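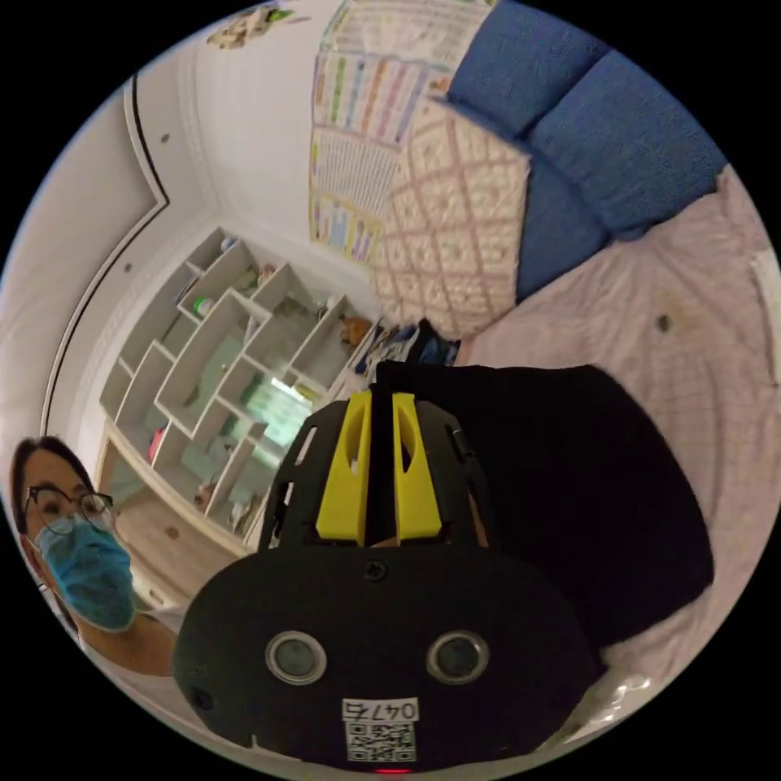
Furkby is a small software company, and we've been happily stuck on one question for longer than any of us planned: how do you get a robot to do something useful with its hands in a home that was never arranged for it? We don't build arms and we don't build motors (we tried, briefly, and the smell of that attempt stayed in the carpet until we moved out). We write the programs in between. They take what a person does with a gripper in an ordinary room, make sense of it, and turn it into something a controller can follow without yanking a sleeve off the edge of the bed.

If you've found this page because you're thinking of working with us, or applying for a job, or because your aunt let one of our recording teams into her apartment and you'd like to know who they were, welcome! Make yourself comfortable. We tend to go on a bit.

## How we got going

The company was started by Rokeya Wickramasinghe and Junpei Tsuchiya, who had shared a desk at an earlier job and disagreed about nearly everything on it. Rokeya came from motion planning and believed that most failures in manipulation were planning failures. Junpei came from perception and believed, naturally, the opposite. What they agreed on was that both of them spent their mornings fixing data instead of doing either job. Files had clocks that drifted. Camera calibrations had been saved over with older ones. Somebody had recorded an afternoon of beautiful towel folding with the gripper width channel switched off.

So the first thing they wrote together was a checker, a plain little command-line program that opened a recording and told you what was wrong with it in sentences you could read. It was meant to be a weekend job. That checker grew into Pilirari, and Pilirari is still most of what we do.

We moved into our present office in May, up a flight of stairs over a shop that repairs sewing machines. The neighbors have been very kind about it, and they also sell us remnants, so our test shelves are full of corduroy.

## What we make

**Pilirari** is our recording and alignment tool. It takes in video and motion from hand-held grippers, lines them up on one clock, works out where each gripper was in the room, and hands back a clean trajectory. When two grippers are used together it solves for both at once, so that the left hand and the right hand end up in the same room and at the same moment. That sounds like a small thing to ask until you've seen a plan in which one hand reaches for a cuff half a second before the other has let go of it. It runs on a laptop, and the report at the end is still written in sentences. We have turned down every request to replace it with a colored dial.

**Koyama** is the planner. It reads trajectories from Pilirari and fits them to the arm you own, with its joint limits and its reach and whatever peculiar way it's bolted to the floor. Cloth is the hard case for us and also the favorite. A cup is where it was when you last looked, more or less. A black shirt laid across a quilted cover changes shape under every touch, and its folds can be very hard to pick out, so Koyama plans in short stretches, looks again, and plans the next one.

**Hameo** is the youngest, a viewer for people who have to look through recordings all day. You can scrub through both hands side by side, leave a note on a single moment, and send a link to a colleague. It began as an internal tool with a truly awful font. The font has been replaced.

## Why we care so much about real rooms

A lot of our early testing was done on a gray table under even light, with a square of white cloth on it, and everything we wrote did splendidly there. Then we took the same code into a bedroom with patterned bedding, charts all over the wall and piles of clothes waiting on either side, and the position tracking wandered off as if it had been invited somewhere nicer. We learned more in that week than in the season before it.

Wall charts are an interesting case, by the way. You'd expect a row of busy, printed posters to be a gift to a tracker, all those crisp little corners to hold on to. Often they are. But tables and grids repeat themselves, and a tracker that matches one cell to the cell beside it will tell you, with great confidence, that your hand has jumped sideways. The same goes for checks and diamond quilting. Pilirari now keeps more than one guess alive when it meets a repeating pattern, and drops the bad guesses once the gripper has moved far enough to tell them apart.

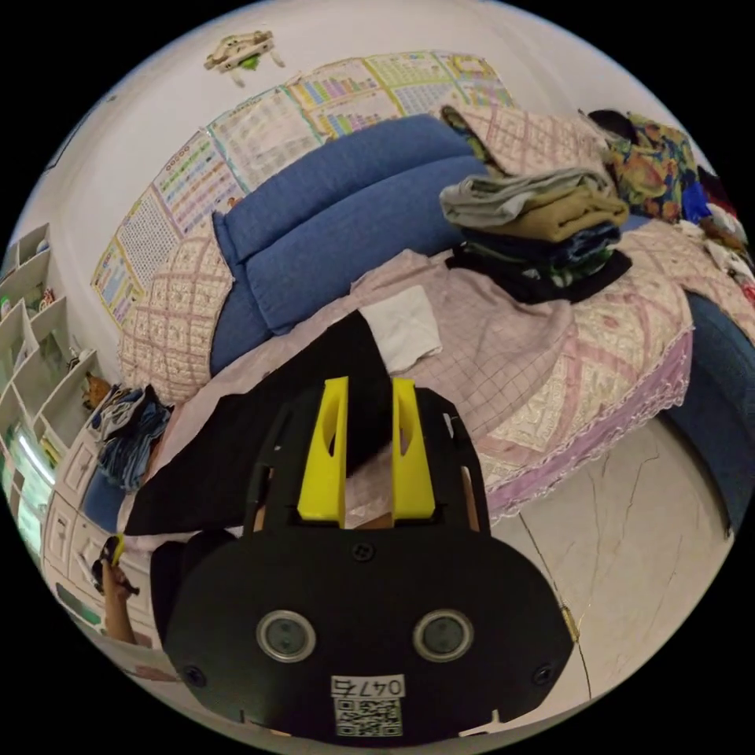
Viorica Yordanov would like it noted that keeping several guesses alive costs memory, that she warned everyone about this in the design review, and that the setting to limit it is called `max_branches` and has been in the manual all along. She also says she has come around to it, mostly, and that anybody running long sessions should leave it at 3 before writing in to complain.

We currently hold 3,518 checked recordings made in ordinary homes, by people who fold, sort and put away in their own fashion. We don't ask them to slow down or to do it the "proper" way, and we don't throw out the sessions where somebody changes their mind halfway through a sleeve. A planner that has only ever been shown tidy work has no idea what to do about a mess, and we want ours to have some idea.

## How a session becomes a plan

For those who like to see the steps (we do, too):

1. **Record.** One gripper or two, in whatever room the task belongs in. The operator holds the tool and does the job by hand, with the fingers of the gripper doing the pinching. Our only standing request is a slow look around the room before touching anything, which gives the tracker something to stand on.
2. **Check.** Pilirari opens the session and reads out its complaints: gaps, drift, dropped frames, a finger channel that never moves. Sessions that can be repaired are repaired and marked as such. The others go back with a polite note.
3. **Align.** Both hands are placed on one clock and in one set of room coordinates. Where one gripper passes in front of the other, the solver leans on motion data until the view opens up again. Reaching along the length of a sofa with a long dark garment laid over the seat is a good workout for this step, with lace and checks and tile all asking for the tracker's attention.
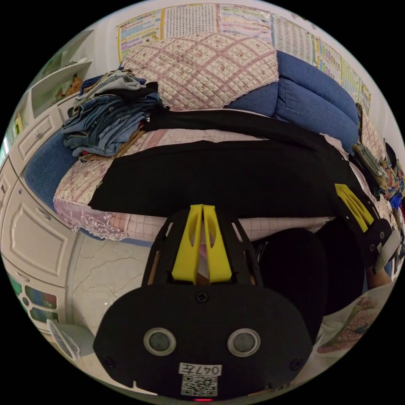 4. **Segment.** The session is split wherever the fingers close or open, and each piece gets a name in plain words, such as "grasp hem" or "let go." People can correct the names in Hameo, and they do, sometimes at surprising length.
5. **Fit and rehearse.** Koyama maps the pieces to a given arm, runs them in simulation, and reports which ones it can't reach. We then try them at low speed with a hand on the stop button.

## The people

There are 21 of us, counting part-timers. Rokeya runs planning and Junpei runs perception, and they've been given separate desks. Viorica looks after the solver and its memory. Yuzuki Kinoshita leads Hameo and does most of the writing, including the error messages, which she rewrites whenever a customer quotes one back to her in a puzzled tone. Renji Hattori trains recording teams and visits the homes we work in, and if you have a question about what is kept from a session and what gets blurred or deleted, he's the one to ask. He will answer you thoroughly, so put the kettle on.

## Working with us

We take on research groups, robot makers and the occasional very determined hobbyist. Pilirari's checker is free to use and always will be. The solver and Koyama are licensed by the year, and Hameo comes along with either. If you'd like to try us out, send one recording, preferably one that has been giving you trouble, and we'll send it back with a report and an opinion.

We're also hiring for the controls side, particularly somebody who enjoys contact-rich motion and doesn't mind corduroy. Write to the office in your own words and tell us about something you built that almost worked. Visitors are welcome as well — ring the upper bell, the lower one belongs to the sewing machine shop.

*Page last revised September 2019.*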